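발표 메모 - 손으로 가르치기 vs 원격으로 가르치기 (Nestum 내부 세미나, 20분)

시작 전에 물 마실 것. 마이크 확인. 슬라이드 넘기는 건 Eliseo한테 부탁해둠 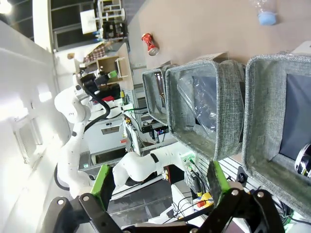
1. 인사, 자기소개 짧게
- Trandbridge에서 조작 쪽 담당. 학습 모델 얘기는 오늘 거의 안 함. 모델은 다음 순서 Laiba가 함
- 오늘 할 얘기: 시범을 어떻게 모으나. 사람 손이 어디에 들어가나
- 질문은 중간에 끊어도 됨. 단 2번 항목은 끝까지 듣고

2. 방법 두 가지
- (가) 손으로 직접. 팔을 잡고 끌고 가거나, 그리퍼만 떼서 들고 하거나
- (나) 원격. 리더 팔이나 컨트롤러 잡고 떨어져서
- 손으로 하면 빠름. 처음 온 사람도 점심 전에 쓸만한 시범이 나옴
- 근데 팔이 못 가는 자세를 사람은 그냥 해버림. 손목 확 꺾고. 나중에 재생하면 관절 한계에 걸림
- 원격은 느림. 답답함. 대신 나온 궤적은 로봇이 한번은 지나간 궤적
- Mererid 질문 예상: "그럼 원격만 하면 되지 않냐" → 사람이 지침. 오후 3시 넘으면 집기 실패가 눈에 띄게 늘어남. 우리 로그 기준

3. 작업 예시: 테이블 위 물건 정리
- 빨간 캔, 회색 천 바구니. 이런 흔한 물건들
- 누워 있는 캔이 어려움. 굴러감. 손가락을 얼마나 벌리고 들어갈지 미리 정하고 접근
- 천 바구니는 벽이 물렁함. 그리퍼가 테두리를 밀면 바구니째 끌려옴. 위에서 수직으로 내려갈것
- 투명한 병은 깊이 값이 자주 빔. 여기서 시간 쓰지 말기!! 작년에 이것만 5분 떠듬 → 짧게
- 비닐은 질문 나오면만. 할 말 많은데 참자

4. 손목 카메라
- 장점: 손가락과 물건 사이가 항상 보임. 마지막 몇 센티에서 이게 큼
- 단점: 손목이 돌면 화면도 돔. 옆으로 누운 테이블 보면서 원격 조종하면 처음엔 위아래 헷갈림
- Haris는 화면을 돌려서 고정해 달라고 했는데 우린 안 돌림. 조종자 화면만 돌리고 저장은 원본 그대로. 이거 꼭 말하기
- 손가락 끝이 화면에 들어오게 카메라 각도 잡기. 너무 들면 먼 데만 보이고 정작 접촉은 안 보임

5. 숫자 슬라이드
- 작업 하나당 시범 100개로 시작
- 조종자 4명. 한 명이 다 하면 그 사람 버릇만 배움
- 한 사람이 20개 하고 교대. 다시 들어오는건 자유
- 실패한 것도 지우지 말고 표시만. Nighat이 지웠다가 복구하느라 고생한 얘기 (본인 허락 받았음, 웃으면서)

6. 자주 하는 실수
- 시작 위치가 매번 똑같음. 바구니 간격, 캔 방향 바꿔가면서
- 중간에 멈칫. 고민은 녹화 누르기 전에 할 것
- 놓고 나서 바로 끊음. 손가락 벌리고 뒤로 빠지는 데까지가 시범임
- 케이블. 팔 돌릴때 걸림. 시작 전에 손으로 한바퀴 돌려보기
- 비상정지 손 닿는 곳에. Monham 시연 때 테이블 건너편에 둬서 뛰어감

7. 데모 영상 2개 틀기
- 첫번째 소리 없음. 내가 옆에서 말로 설명
- 두번째는 원격, 지연 좀 있음. 물어보면 그날 무선이었다고 하고 넘어감
- 영상 안 나오면 Usmani 노트북으로. 어댑터 가방 앞주머니

8. 마무리
- 둘 다 씀. 손으로 먼저 많이 모으고, 어려운 구간만 원격으로 채움
- 아직 모르는 것: 두 종류를 섞는 비율. 6월에 다시 돌려볼 예정
- 직접 해보고 싶은 분은 끝나고 Laiba한테 이름 남기기
- 시간 남으면 비닐 얘기. 안 남으면 바로 질문 받기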